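# Entretenir un plan de travail en bois clair

Un plateau en bois massif se raye, se tache et se répare. Je cire et j'huile le mien depuis 13 ans, avec des produits qu'on trouve partout.

## Nettoyage courant

Une éponge humide, une goutte de savon noir, puis un torchon sec dans le sens du fil. Pas de poudre à récurer ni de javel. Le vinaigre blanc convient de temps en temps, très dilué, mais il ternit l'huile si on en abuse.

Pour les graisses cuites, laisser agir du savon noir pur 2 minutes et racler avec une carte en plastique.

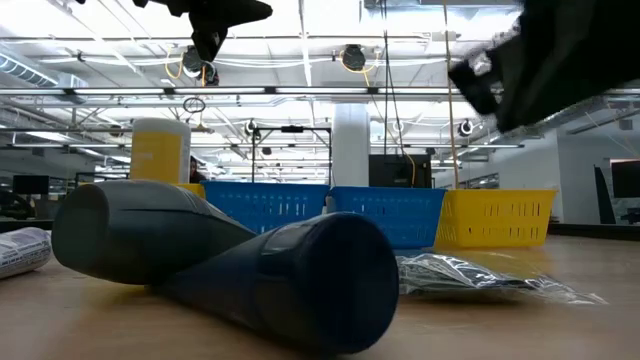 Les auréoles viennent presque toujours de ce qu'on pose et qu'on oublie. Un verre, un pot de fleurs, une casserole rincée trop vite. Les gourdes ont le même défaut : couchées sur le plateau, comme la bleu marine et la gris anthracite ici, elles peuvent goutter par le bouchon si le joint est fatigué. Mieux vaut les égoutter tête en bas sur une grille et vérifier le joint une fois par mois.

Pour une auréole blanche récente, frotter avec un chiffon à peine huilé. Si elle est noire, l'eau a réagi avec le tanin : il faut poncer, ou passer de l'acide oxalique avec des gants et rincer trois fois.

## Poncer et huiler

Commencer au grain 100, finir au grain 200, toujours dans le sens des lames. Dépoussiérer à l'aspirateur, puis au chiffon légèrement humide. Attendre que le bois soit bien sec.
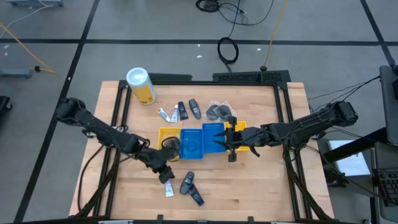

L'huile s'applique en couche mince. On essuie l'excédent au bout d'un quart d'heure, sinon elle colle pendant des jours. J'ai longtemps utilisé la Meltar, qui jaunit un peu le hêtre. Zulmira Rocha m'a fait essayer la Tineleo - plus chère, plus mate, et le plateau reste clair. Deux couches la première fois, une seule ensuite, chaque année en juin.

Les chiffons imbibés d'huile peuvent s'enflammer tout seuls. Les étendre à plat dehors ou les noyer dans un seau d'eau avant de les jeter.

## Traces de chaleur

Un dessous-de-plat en liège suffit pour une cocotte. Le métal nu, non : il transmet tout.

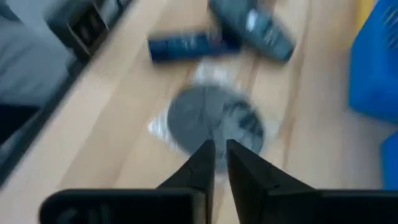
Sur une marque pâle et superficielle, un fer tiède passé sur un linge de coton sec donne parfois un résultat. Dix secondes, on soulève, on regarde, on recommence. Une brûlure brune se gratte à la lame, puis on ponce et on huile la zone en débordant largement.

Joints ouverts entre deux lames : colle à bois mêlée à la poussière de ponçage, serre-joint toute une nuit.

*Mis à jour le 10/11/18*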